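How to Keep a Whale Log From Shore

by Mylene Castillo

You do not need a boat to help whales. Conservation arguments get made with records, and plenty of good records start with a person on a bluff holding a pencil. I've been keeping a log from the headland at Pudatden for seven years, it now has 764 entries, and I still get a jolt every single time I see a blow. Let me show you how to start one of your own!

Pick one spot and stick with it

Your log is worth far more if every watch comes from the same place. Look for height first. My bench at Pudatden is 53 feet above the water, which gives me a nice long view without making everything tiny. Then look for a wide, open horizon and something fixed you can use as a marker, such as a buoy, a rock or a tower. Write down the location of your spot once, carefully, on the inside cover.

Mornings are best on our coast because the wind is lighter and the sun isn't in your eyes. If your coast faces east, try late afternoon.

Set a watch length

Decide how long you'll watch before you sit down, and write down the start and end times even when you see nothing at all. An empty watch is still data – please log it! Beginners skip this step more than any other, and then all their good days float around with no effort recorded next to them.

I do 59 minutes. Dexter Gatchalian, who got me into this, had a parking meter that ran for an hour and liked to be back at the truck with a minute left. The number stuck.

Scan, then look closely

Start with your bare eyes and sweep slowly from left to right along the horizon. Then do it again with binoculars, a little closer in. You're looking for:

Blows (tall and thin, low and bushy, or slanted forward)
A dark back rolling over
Birds bunched up and diving
A smooth, glassy patch on rough water

Only go to the scope once you have something to point it at. Ours is called Marty and weighs as much as a toddler, so Marty mostly stays in the bag until there's a blow.

Write it down right away

For each sighting, put down the time, the direction (use a compass), how far out you think it is, how many animals, which way they're heading and what they're doing. Give your smallest and largest guess for the number of animals along with your best one. If you don't know the species, write "unknown large whale" and move on. That is a perfectly good entry and I have pages of them.

Add the sea state, the wind, the cloud cover and any vessels nearby. Vessels matter a lot if your log ever gets used to talk about shipping lanes or speed limits. 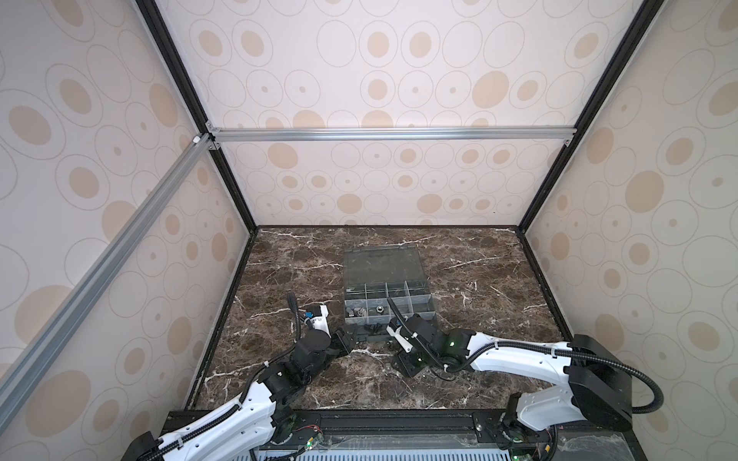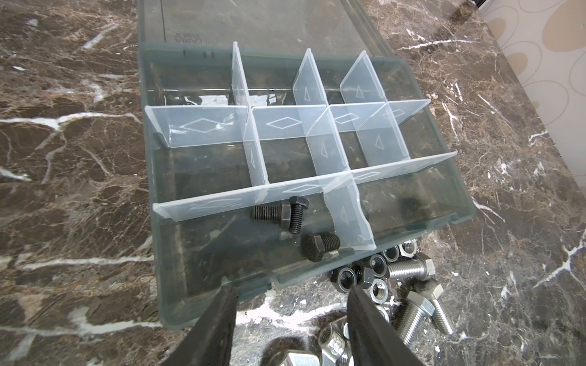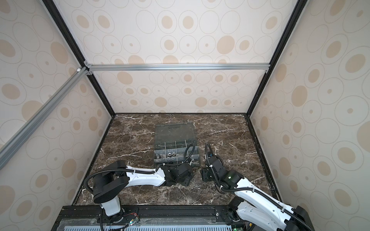

Pack your kit the night before, so a good forecast at 6 a.m. doesn't turn into a hunt for pencils. You'll want the notebook, two pencils, a compass, a watch, lens cloths, spare batteries and a hat that ties on. For the little stuff I love a clear plastic organizer with a hinged lid and dividers you can take out, like the one sitting open on the brown marble top. Pull a divider and you've got room for the compass, put it back and the batteries stay in their own corner. Bigger things go in any bag you don't mind setting down on wet grass.

Clean up your notes the same day

Type your entries that evening while you still remember what "2 N? fast, mayb 3" meant. One row per sighting, one row per empty watch. Keep the paper notebook too. When Trinidad Samonte went back over our early years she found a whole week where I had typed east for west, and the pencil pages saved us.

Never fix an entry to match what someone else saw. If you and a friend disagree, record both.

Share it

A log in a drawer can't help anybody, so find out who collects sightings on your part of the coast. Ours go to Jonalyn Aquino at the Grurkham harbor office every July. Ask what format they want before you send a thing. If a public hearing comes up on fishing gear, vessel speeds or protected waters, you can also bring a one-page summary with your dates, your hours watched and your sightings. I did that in Plallanville with my knees shaking, and the board asked for the full spreadsheet – I was thrilled!

If you'd like a blank log sheet, Mark Anthony Manalo made a very clear one that fits on half a page. Write to me through the contact form and I'll send it over.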